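Visit notes, Farkell footwear plant, May. The site makes molded slides for Wostura and canvas low-tops under its own label. Entry was at 8:40 through the Arnine Road gate.

## Molding hall

Slides are injected in one shot, strap and sole together. There are 4 presses on the line, and output is 3000 pairs per shift. Parts leave the mold undersized and expand on the bench before trimming.

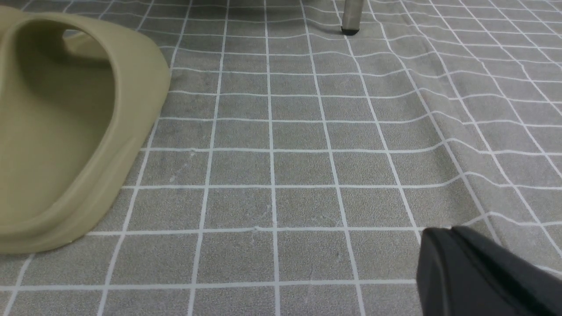 Satish Thomas objected to the trimming sequence: parts should rest a full cycle longer, as shrinkage continues after the first gauge check. The plant logs only the first check. Rework for the month stood at 317 pairs.

## Canvas line

Uppers are stitched off site by Rodrigues and arrive bundled by size. Soles are bonded here, then laces go in by hand. White laces on black canvas account for most orders.

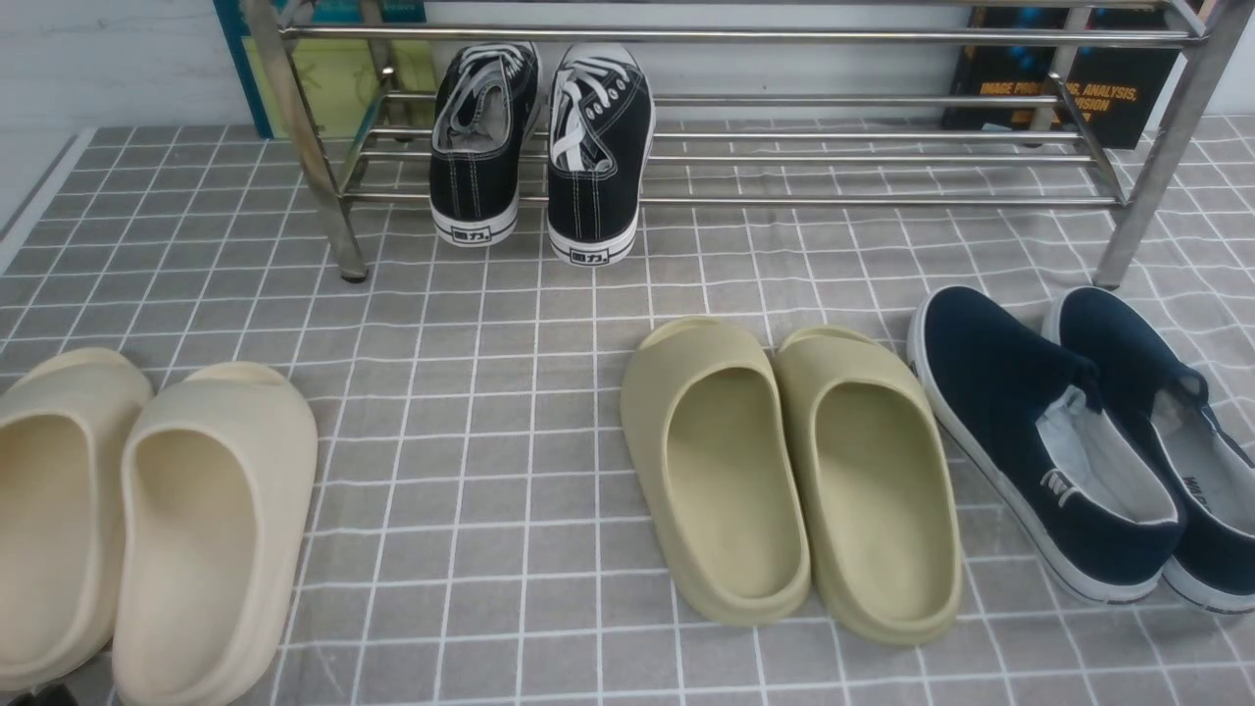

## Floors and storage

The gray floor with its white grid is easy to sweep.
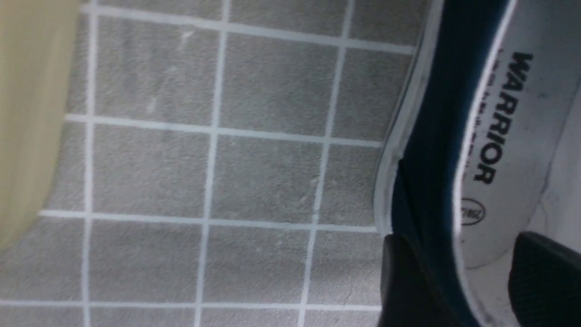 Forklift routes cross the packing aisle twice, and the second crossing has no mirror. Finished stock on the day was 1415 cartons, stacked five high. Beige and navy ship together to the same two depots.

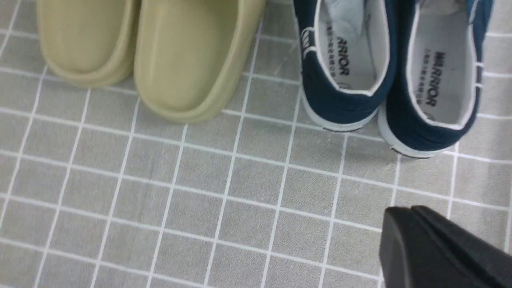

## Open points

- Second gauge check: no date given.
- Mirror at the packing aisle: on order.
- Bond test records for navy: requested.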